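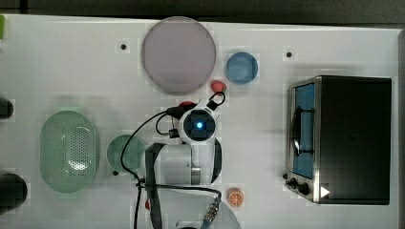

Start with the dishes, was the advice from the woman behind us in line, and leave the toy food for after, or you will never get to the dishes. We did it in that order.

The Limside open day was on August 19, 2024, and covers the whole building, roughly 2000 square feet on one floor. Limside is a play kitchen library. Families and preschools borrow kitchen sets for 4 weeks at a time and bring them back. The Skonditz bus stops across the road. Parking is behind the Godoy tile store and fills up early.

Inside the door there is a desk where you sign in and get a paper map. The shelves start to the left. According to the map the library has 900 pieces, sorted by use and not by age: serving, cooking, washing up, groceries.

On the white table the dishes were plain ones. There was a large round plate in a grayish mauve, a smaller blue dish, a small green one, and a pale green oval colander with holes in the bottom. A toaster oven was out too. A red strawberry lay by the two round dishes. My daughter is used to play plates the size of a coaster and asked if the big one was for grown-ups.

Dishes go out as mixed sets. You can't ask for all blue, and a missing plate costs you two dollars.

The groceries took us longer. A good part of the toy food is fabric, and the staff said the cloth pieces come back in better shape than the plastic ones, which crack at the seams. They get washed between loans in mesh bags and air dried, so some are off the shelf at any given time.

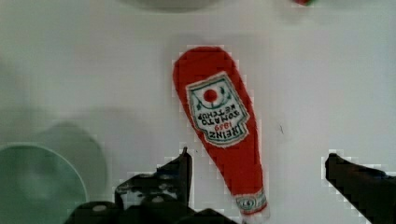

*Plush Heinz ketchup bottle, with the tomato on the label.*

After groceries there is a short talk on how sets are packed. Each one goes into a Curum bin with a checklist taped inside the lid. Heavy things go at the bottom and cloth food fills the gaps. The talk ran fifteen minutes and could have used chairs.

We signed up at the desk on the way out. Membership runs from June to June, and they prorate it if you join late. Pickup is at the side door, and you need to bring the map back.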